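About the Givness Robotics Club

Givness Robotics Club is 19 students, two arms, and a round wooden table that used to be for staff lunches. We meet after school until 5:30, or until somebody's parent has been sitting in the parking lot long enough to come inside and look for them.

The club was started by Rüdiger Lindemann, who teaches physics and had been promised a budget. The budget arrived four years later. In the meantime the first members built a line-following cart that followed lines very well as long as they were straight. It lives on top of the filing cabinet and is still shown to visitors.

What we do

Most of our year goes into the Kotian Cup, a two-arm manipulation contest for high school teams. The task changes every August and always sounds easy. This season it is cubes: pick them up, pass them from one arm to the other, and put them where the judges say, in the order the judges say, without the arms hitting each other. Our arms are named Grarkar and Tresico. They have hit each other.

New members spend their first weeks driving the arms by hand. You learn a lot about your own wrists this way. After that you choose a group. Drivers record practice runs, Code trains and tests the software on those runs, and Hardware tightens things. Hardware would like it known that they also do the wiring.

Our goal before the regional is 2,000 recorded runs. There is a chart by the door. Please don't add to it unless you did the run, and please don't add to it in pen.

How we've done

We placed 14th in our first Kotian Cup, out of 22 teams, and took home a certificate for Best Documentation. The documentation was written on the bus. Last season we got as far as the semifinals, where Tresico set a cube down perfectly on the wrong team's side.

Who can join

Anyone in grades nine through twelve. You don't need to know how to code, and if you do, you will be asked to explain it to the person next to you. Bring a laptop if you have one. Tie back long hair, leave drinks on the windowsill, and keep your hands off the table when a driver calls "live."

There is no fee. We do ask each family to send in a snack once a semester, and we ask that it be something that doesn't leave orange dust on the controls.

To visit, stop by the physics room after the last bell, or leave a note in Mr. Lindemann's mailbox in the front office. He reads his email too, but the mailbox is faster.
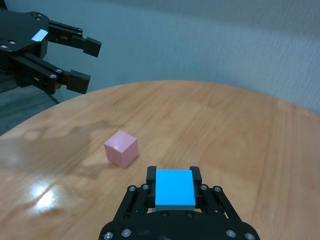
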